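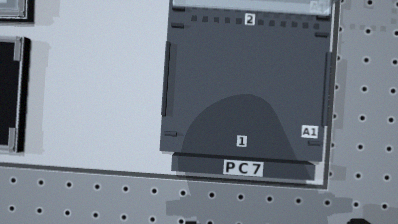 Attachment 1: sim view, carrier board with slot PC7

Ticket: Equipment planning / parts list for Malla cell
Status: Open, waiting on requester
Opened by: Carys Lloyd
Date: August 30, 2021

Carys Lloyd wrote:
Hi all! I'm trying to get the purchase list for the Malla cell out the door and I'm stuck on trays, so I'm hoping one of you can save me. The simulation has the slot labeled PC7 at the right side of the carrier board, with positions 1 and 2 marked in it. My quote from Gremeo has trays priced per slot. My spreadsheet from Lambrechts has them priced per position. So depending on which one I believe, I either need 22 trays or I need double that, and my budget line only likes one of those answers.

Other thing, and sorry to pile on: is the perforated surface under the board included with the table, or do I buy it separately? I don't see it on either quote.

Josphat Wanyama wrote:
One tray per slot. The 1 and 2 are just positions inside the same tray, so go with 22. I'd add a couple of spares but that's your call, you know the budget better than I do.

The perforated top comes with the table at Ullbridge. If we buy a second table for the other site, it doesn't, and I got burned on that last time. Ask for it as its own line.

Carys Lloyd wrote:
Oh that's a relief, thank you! OK, 22 plus 2 spares. I've changed the sheet.

Now I'm looking at the labels. There's an A1 down at the lower right of the tray and I can just barely make out another A1 on the see-through panel across the top. Do both of those get ordered? Our label vendor charges a setup fee for every different label, so I'd love it if they were the same one (please say they're the same one).

Halima Ibrahim wrote:
Same text, but please don't order yet. Tegwen still has to confirm the size for the one on the panel. If they come out the same size it's a single setup fee. The PC7 one is wider and will be its own item no matter what.

Carys Lloyd wrote:
Got it, labels are on hold. I've put $115 in as a placeholder for the setup fees and marked it yellow so I don't forget I made it up.

Last question, then I'll leave you alone for a bit! Gremeo gives a better price on trays at 55 and up. We're nowhere near that with just this cell, but if Lowri's group is planning to build theirs next year, could we buy together? I can store the extras, I've got shelf space.

Josphat Wanyama wrote:
Worth asking, but check that her cell uses the same tray before you commit. Adding her to the ticket.

Watchers: Lowri Prydderch, Tegwen Bowen
Next action: Tegwen to confirm panel label size, Lowri to confirm tray type and quantity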